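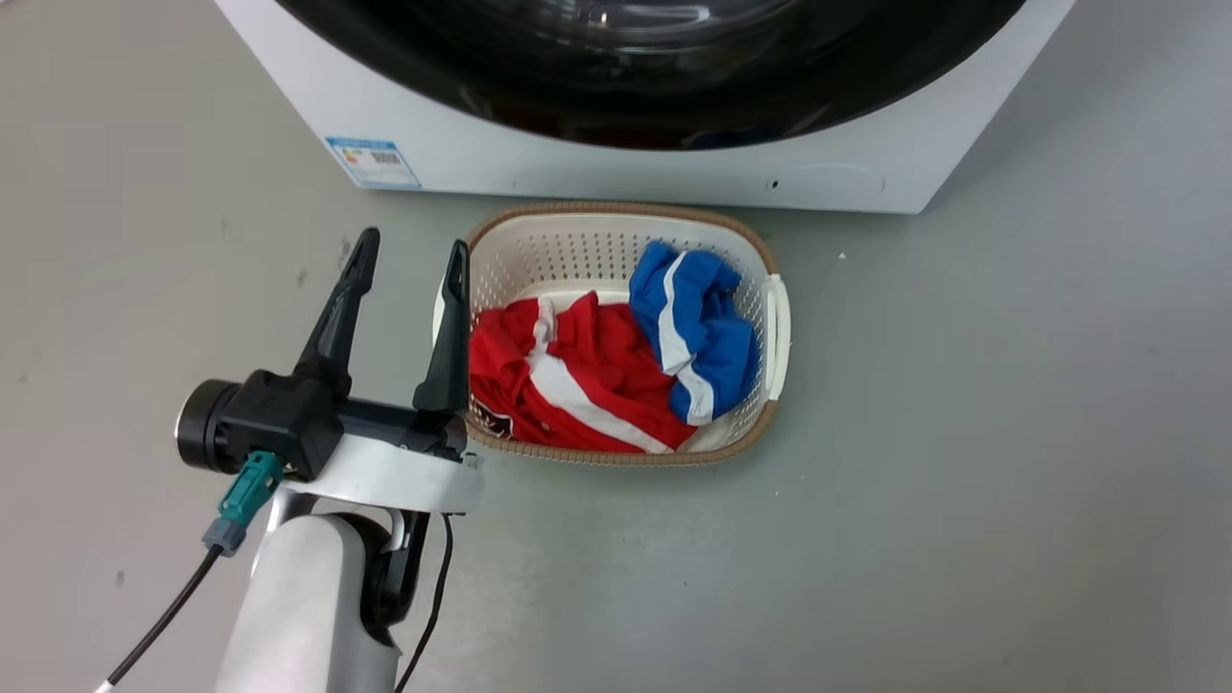 앞문형 세탁기의 문 아랫부분과 전면 패널. 패널 왼쪽에 에너지 라벨이 붙어 있다.

예복 보존 처리

인쇄 | 이메일로 보내기

예복 보존 처리(禮服保存處理)는 혼례에 착용한 드레스, 한복, 턱시도, 베일 등을 세정한 뒤 장기 보관에 적합한 상태로 포장하는 작업을 말한다. 일반 세탁과 달리 재착용 시점이 정해져 있지 않은 의복을 대상으로 하며, 황변과 섬유 취화의 억제를 주된 목적으로 한다. 업계에서는 세정만 하는 경우를 '예복 클리닝', 포장까지 포함하는 경우를 '보존 처리'로 구분한다.

1. 개요
혼례용 의복은 착용 시간이 짧지만 치맛단 오염, 땀, 화장품, 음료 자국이 한 벌에 함께 나타나는 일이 많다. 이 가운데 당분을 포함한 음료와 피지는 건조 직후 육안으로 구별되지 않다가 수개월 뒤 갈색 또는 황색으로 드러난다. 이를 잠재 오염이라 하며, 보존 처리 공정에서는 자외선 램프로 그 위치를 먼저 확인한다.

2. 소재별 특성
견직물은 알칼리에 약하고 물에 닿으면 수축이나 물 얼룩이 생길 수 있어 용제 세정이 우선 검토된다. 폴리에스터 새틴은 물세탁에 비교적 안정적이나 유성 오염을 흡착하는 성질이 있다. 레이온과 아세테이트는 젖은 상태에서 강도가 떨어진다. 한복의 경우 겉감과 안감의 소재가 다르면 수축률 차이로 솔기가 울 수 있으며, 금박과 자수 부위는 별도로 시험한다.
비즈와 스팽글은 본체 소재 외에 코팅과 접착제도 확인 대상이다. 일부 코팅은 드라이클리닝 용제에 녹거나 변색되므로 안쪽 시접에서 여분을 떼어 침지 시험을 한다.

3. 공정
3.1 접수 및 검사
취급 표시, 부자재, 기존 손상을 기록한다. 올 풀림이나 장식 탈락은 세정 전에 보강하고, 치맛단 안쪽의 부직포와 심지는 분리 가능 여부를 확인한다.
3.2 전처리
오염을 수용성, 유성, 불용성으로 나누어 처리한다. 흙과 먼지는 완전히 건조시킨 뒤 부드러운 솔로 제거하며, 수용성 얼룩에는 중성 세제 희석액을 쓴다. 염소계 표백제는 견과 모에 사용하지 않는다.
3.3 본세정
용제 세정과 습식 세정이 있다. 가정용 세탁기의 섬세 코스는 취급 표시에서 물세탁이 허용된 단순한 구조의 의복에 한해 쓰이며, 세탁망을 사용하고 탈수를 최소로 한다. 뼈대가 든 코르셋형 상의나 장식이 많은 드레스에는 적용하지 않는다.
3.4 건조와 성형
치마 무게가 어깨끈에 집중되지 않도록 안쪽 고리에 걸거나 평평한 면에 펼쳐 말린다. 다림질은 뒷면에서 덮개천을 대고 하며, 주름 장식은 증기로만 편다.
3.5 포장
금속 단추와 핀을 천으로 감싸고, 접히는 부분마다 무산성 박엽지를 채운다. 견직물에는 완충 처리를 하지 않은 박엽지를 쓰는 것이 보통이다.

4. 포장 방식
상자형은 중성지 상자에 접어 넣는 방식으로, 주기적으로 꺼내 접는 위치를 바꾸어야 한다. 걸이형은 면 또는 부직포 커버를 씌워 거는 방식이며, 사선 재단된 드레스에서는 처짐이 발생한다. 밀봉형은 공기 유입을 줄이는 대신 내부에 남은 습기를 배출하지 못하는 단점이 있다. 세탁소에서 씌워 주는 비닐 커버는 운반용이며 보관에는 적합하지 않다.

5. 업계 사례
보존 상자 제조사 클레이트게이트(Claltgate)는 드레스용 대형 상자 한 종을 연간 2,000개 생산한다. 예복 세정업체 아마라싱헤(Amarasinghe)는 접수품의 상태를 부위별로 기록하는 카드를 도입하였으며, 이 업체의 기술 책임자 아블라 함단(Abla Hamdan)이 카드의 항목 체계를 작성하였다.
샤피크 우딘(Shafiq Uddin)과 틸리니 시바쿠마르(Thilini Sivakumar)는 보관 중인 드레스 794벌을 조사하여 그중 109벌에서 접수 당시 기록되지 않은 황변을 확인하였다. 발생 부위는 치맛단보다 겨드랑이와 허리선에 많았다. 두 조사자는 이를 잠재 오염의 누락으로 분류하였으나, 일부는 심지 접착제의 산화로 설명된다는 반론도 있다.

6. 보관 환경
직사광선과 급격한 온습도 변화를 피한다. 다락, 지하실, 외벽에 접한 붙박이장은 권장되지 않는다. 방충제는 의복에 직접 닿지 않게 하고 종류가 다른 제품을 섞어 쓰지 않는다. 상자를 열 때는 손을 씻고 말린 뒤 면장갑을 착용하며, 장마가 끝난 8월 이후 건조한 날을 골라 점검하는 업체가 많다.

7. 보증과 분쟁
보존 처리 계약에는 황변 보증이 포함되기도 한다. 보증 범위는 업체마다 다르며, 상자의 봉인을 개봉하면 효력이 없어지는 조항이 흔하다. 위산스(Wisance)의 약관은 재처리 비용을 최대 100% 부담하되 금속사와 접착 장식의 변색은 제외한다.

같이 보기
드라이클리닝, 무산성지, 섬유 황변, 혼례복

검색어를 입력하세요 검색 상세 검색

문의 | 저작권 © 보두다흐(Wodudach) 생활문화사전 | 맨 위로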